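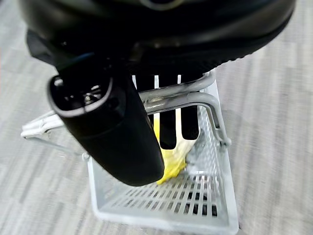
Fig. 1. Wrist view, gripper over a small white basket with a yellow item inside.

Week 8 handout - Can it do the chores yet?
K. Dankwa. Bring this on Thursday, I won't print more.

Short answer: some of them, slowly, if the room is kind. Long answer is the rest of this sheet.

Picking things up
Rigid block on a bare table: solved enough that people stopped writing papers on it. Soft stuff is another matter. A rigid object has one shape and you plan for it once. A rag or a sponge has a new shape every time you touch it. Look at the yellow thing in Fig. 1, crumpled outline, resting against the basket wall. Where would you put the fingers? Now do it without pinching the mesh.

Containers
Walls get in the way twice: the fingers have to fit inside, and the camera loses sight of the target just when it matters. In Fig. 1 the near finger hides part of the item. Typical for a wrist camera. Fixes:
- second camera, off to the side (then you have calibration to worry about)
- look first, remember, go in half blind
- touch sensing at the tips. Good, fragile, costs money

Handles also. A metal handle arches over the basket, and shiny rods are bad news for depth sensors. Mesh is bad too, some readings land on the wall and some go straight thru it. Slotted floor, same problem.

Numbers from the reading (Lillau trials)
1000 attempts at emptying small baskets. Read the failure table, not the headline rate. Failures bunch up at the walls and corners. Also note they reset by hand every time and that time isnt in the total. I'd mark you down for that.

Shop floor vs. home
The Bronex line in Grirnside does one pick, same bin, same part, same light. 200 an hour and no one is impressed anymore. Put that same arm in a kitchen and it stops. Arm is fine. The kitchen moves. So when a company says "our robot does laundry" ask:
1. whose laundry, how many different items
2. who put the basket there
3. what happens after a missed grasp. Does it notice?
4. how many takes for the video

Number 3 is the one to push on. Noticing a miss is harder than it sounds with soft items, gripper can close nearly all the way and still be holding a corner.

Terms for the quiz
occlusion, compliance, grasp pose, recovery, reset, deformable object

To do
Read Kaewkla ch. 17, skip the proofs. Pick one chore from your own home, one page on where a two-finger gripper would fail first. Sketch the approch angle. Baskets are taken, I used it, choose something else.
Drafts in the box by my door.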